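Search this notebook Search Go
Notebook home / Water

2022-11-27

Gistent trial, kettles and bench samples, Plolwood water

Picked up from the last entry, where I said I'd believe in the clip-on conditioner when I could weigh the difference. I still can't. Writing it up anyway so whoever runs the December batch doesn't have to start again from my scraps.

For anyone who missed the earlier pages: the Gistent is a magnetic collar that goes round the incoming cold pipe. The leaflet says it "changes the habit of the scale" so that it stays in the water and doesn't stick to the kettle. It doesn't claim to take any calcium out, which is clever of them, as that could be checked with a test strip. The leaflet also says the effect holds for 4000 litres a week, with no word on what happens after that or how a magnet would know.

Set-up. Four kettles, same make, bought together, all with the flat concealed element. Two fed from the tap downstream of the collar, two from the tap upstream. Labels are on the bases so that whoever is boiling and emptying can't see which is which without picking the kettle up. I did catch myself picking one up. Worth taping over next time.

Each kettle boiled to the click, left to stand, emptied down the sink, refilled from its own jug. Jugs are marked A and B. I don't like that the jugs live next to each other on the draining side. There was one morning when I couldn't have sworn in court which I'd just filled, and I've struck that morning's boils out for all the kettles.

Bench samples. 200 ml in each beaker, held at 80 degrees on the hotplate until the level reached the lower line, topped up to the upper line from the same jug, and so on until I ran out of patience. Beakers dried in the cabinet and weighed before and after. Glass may not behave like steel. The leaflet is silent on glass.

Results so far, in words, since the table's in the ring binder: the treated kettles and the untreated kettles overlap. The heaviest deposit was in a treated one. The lightest was also in a treated one. If I had only used those two I could have written any story I liked, and I suspect that's how half of the testimonials on the box came to be.
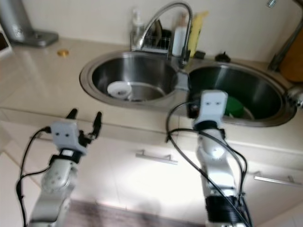
If the scale in the treated kettles is softer, isn't that still worth having?
It would be, if softer could be told apart from newer. The treated kettles were the last to be started, so their deposit has had fewer boils to bake on, and I'd expect it to wipe off more easily with or without a collar.

That one is my own fault. I should have started them all on the same morning and I let the plumbing hold me up.

On the wipe test itself: I've stopped trusting it. I was pressing harder on the ones I expected to be stubborn. Tried it with the eyes shut and a colleague handing me kettles in an order I didn't know, and my "soft" and "hard" calls landed all over the place. We need a weight on the cloth and a fixed number of strokes or we need to drop it.

Then the Wogan sheet. Wogan are the people selling the collar locally, and they sent over a page of "supporting data" when I asked. It has a photograph of a furred pipe and a photograph of a clean pipe. It does not say where either pipe came from, how long either had been in, or whether the clean one was ever connected to anything. There is a graph with no numbers up the side. I've written back asking for the numbers and for whatever the control was. So far I've had a second copy of the same page.

To be fair to them, some of what they say about Plolwood water is right. It's hard, it varies, and it was worse after the main was switched over. My own strips agree, for what strips are worth. The Ploltier strips go by colour, and the step between "hard" and "very hard" is a brown I can't separate under the bench lamp. By the window I can just about do it. All readings from now on to be taken by the window, and the ones already in the binder marked with an L if they were done under the lamp. I've done the marking. It's most of them.

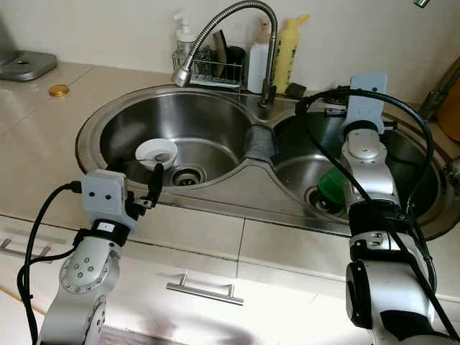 The variation bothers me more than the strips. If the water on a given morning is harder than the day before, and I happen to run the untreated kettles first, I've built a result out of the water company's pumping. So upstream and downstream jugs must be filled within a few minutes of each other, alternating which goes first. I was doing that for the beakers. I wasn't doing it for the kettles, and can't rescue it afterwards.

Also possible: the collar isn't seated properly. The pipe has a bit of old paint on it and the halves don't quite meet. Wogan will say so the moment they see the results, so I'd like it scraped and refitted before December. If it then works, fine, I'll say so here and eat the leaflet.

Other loose ends:

Descaled kettle lids are not being weighed. Some of the crust ends up in the spout mesh too. Weigh the whole kettle, dry, lid on.

The balance drifts when the heating comes on. I noticed after the beakers were done. Re-zero between every weighing, including when you're in a hurry.

Taste. Someone wrote "treated tastes rounder" on the binder page in pencil. No idea who. I've left it in but it isn't data, and the jug had its label facing outwards.

Cost. Some 80 pounds for the collar. A bag of citric acid from the hardware shop did every kettle and the shower head and there's most of it left. I know that's a different question from whether the collar works, but it's the one people will be asking.

For the next batch I want a dummy collar, same shape, no magnets, fitted by somebody who won't tell me which is on the pipe. Aluminium offcut painted grey would do. Until that's been run I'm recording the Gistent as no effect seen, trial too weak to say more.

Still to do: scrape pipe, tape over kettle bases, order strips from a different maker, chase Wogan for the numbers on that graph.

Share 4 shares 0 comments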